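Finishes and Surfaces > Tables, Benches, Worktops

Matte off-white tabletop, faint patches after six months

gritline
Member, Rurkirville
Posted 3/17/25

Looking for opinions before I sand anything.

The table is a Nakis top, supplied unfinished. I coated it last September with Stultitano waterborne matte, tinted to shade 3848. Three coats by foam roller, scuffed between coats with a 3000 pad, left alone for 405 hours before anything was put on it. The can asks for 300 or more, so I was generous.

It stands against a plain white wall and gets used every day. People sit at it with their forearms on it and hand things across it. Clear plastic drinking bottles get parked on it, laid over on it and occasionally dropped on it. No hot pans, no solvents. Cleaning is Satti spray and a folded cotton cloth at the end of the day.

The problem is that the surface no longer looks even. Under some light there are faint lighter and darker areas with no hard edge. I can't feel them with a fingertip. Running a hand over the top, palm down, it is equally smooth everywhere.

The second complaint is the color. From one side of the room it reads beige. From the other side it reads off-white. I ordered off-white.
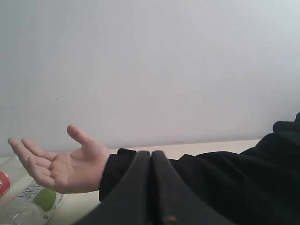 Re: Matte off-white tabletop, faint patches after six months

plumbob_204
Senior Member

Two separate issues there and I would keep them separate.

Color first. It does look beige in your photo, but I would not trust it. There is a large area of black sleeve next to the table. Auto exposure and auto white balance both respond to that, and a hand in the shot pulls the balance as well. Put a sheet of printer paper flat on the table, look at it by daylight, and compare by eye. If the table looks beige next to the paper, it is beige. If it looks off-white, leave it alone.

Patches second. Faint, soft edged, no texture, smooth to the touch: that is burnishing until proven otherwise. Matte coatings get their low sheen from a flatting agent at the surface. Rub the surface often enough and you level the high points, and the sheen goes up locally. Forearms and cuffs will do it. Check whether the shinier areas line up with where people sit.

Re: Matte off-white tabletop, faint patches after six months

Dovetail_Dan't
Member

Disagree on burnishing. Burnished spots show as gloss, and you see them at a low angle against a window. OP says lighter and darker. That sounds to me like uneven film build. A foam roller on a large flat top with a tinted waterborne will leave thick and thin bands unless you keep a wet edge the entire way across. The tint is in the film. More film, more color.

What nap was the roller and how much did you put on per coat?

Re: Matte off-white tabletop, faint patches after six months

gritline
Member, Rurkirville

High density foam, no nap. I weighed the tray before and after coat two and used 204 g. I did not weigh the others.

I tried the printer paper. The top is off-white next to it, slightly on the warm side. The wall is cooler than I had assumed, more of a light gray-white, and I think that is why the table looks yellow from the window side. So the color complaint is withdrawn.

The patches are still there. I looked again with the overhead light on and the blind down.

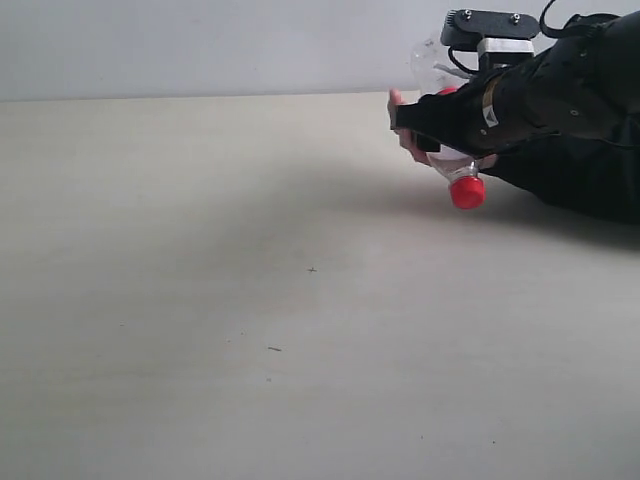
With the blind up they are harder to find. They do not line up with the seats in any way I can establish. I also looked for bottle rings and did not see any, but I was not certain what I was looking for. Would a plastic bottle leave a mark on a matte film if it spent more time on its side than standing? The base is a ring and the side is a line, so I would expect different marks.

Re: Matte off-white tabletop, faint patches after six months

plumbob_204
Senior Member

A bottle on its side contacts along a line, or along two short lines if the body has a waist. Light load, low pressure. It will roll before it marks anything. Standing bottles are worse, as moisture gets trapped under the base. If you had water trouble you would see whitish rings with a definite edge.

Second photo looks much more neutral than the first, for what it is worth. The tabletop is pale off-white and the wall behind it is a bit grayer. Same table, different reading. That settles the color for me too.

I can see the light and dark areas in that one. I concede there is no gloss visible on them, though a photo from that height is a poor test for gloss.

Re: Matte off-white tabletop, faint patches after six months

Dovetail_Dan't
Member

Which is what I said. Rub a small amount of mineral spirits over a light patch and the dark patch next to it. If the difference disappears while it is wet and comes back as it dries, it is a surface effect and your burnishing theory stands. If it stays visible while wet, it is in the film. Test an edge first. I have not used Stultitano and do not know how it behaves with spirits.

Re: Matte off-white tabletop, faint patches after six months

kerf_and_set
New Member

Has anyone considered the cleaner? Satti spray leaves a thin residue on my desk if I do not follow with plain water. It builds up wherever the nozzle is pointed first. It is invisible on gloss and shows as cloudy areas on matte. Mine came off with warm water and a drop of dish soap, two passes, dried straight away.

Costs nothing to rule out and should be done before the spirits test, otherwise you are testing the residue.

Re: Matte off-white tabletop, faint patches after six months

gritline
Member, Rurkirville

Washed the left half only, warm water and dish soap, two passes, dried with a clean towel. The left half is more even than the right. Not perfectly even. One darker area near the back edge by the wall did not change.

Then did the spirits test on that area. Still visible while wet.

So residue on most of it, film build on the rest, unless someone reads it differently.

Re: Matte off-white tabletop, faint patches after six months

Dovetail_Dan't
Member

Agreed. The back edge is where you reloaded the roller or ran out of reach. I would scuff the whole top and put on one more full coat, working lengthwise.

Re: Matte off-white tabletop, faint patches after six months

plumbob_204
Senior Member

I would not. One faint area at the back of a table in daily use does not justify another 405 hours out of service. Wash the right half, change the cleaner, look at it again in September.

Re: Matte off-white tabletop, faint patches after six months

gritline
Member, Rurkirville

Going with the wash for now. I have almost half a can left if I change my mind. Does Stultitano keep once opened, or should I decant it into a smaller jar?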